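3.2 Shared reading in Year 2

Reading logs were collected from 394 pupils at schools in Montes and Stostmont. Each class was given 11 chapter books from the Skerkitz list, and pupils took home one title at a time. Logs with fewer than six entries were left out of the analysis.
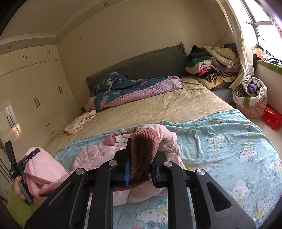 Figure 2. Pink quilted jacket and knitted beanie on a bed.

One Stostmont parent wrote that the mystery stories were finished in two evenings, while the animal stories came back unread. Similar remarks appear in the Montes logs, mostly for titles with short chapters. Ratings were entered on the Grorkance scale in February and were not adjusted for reading age.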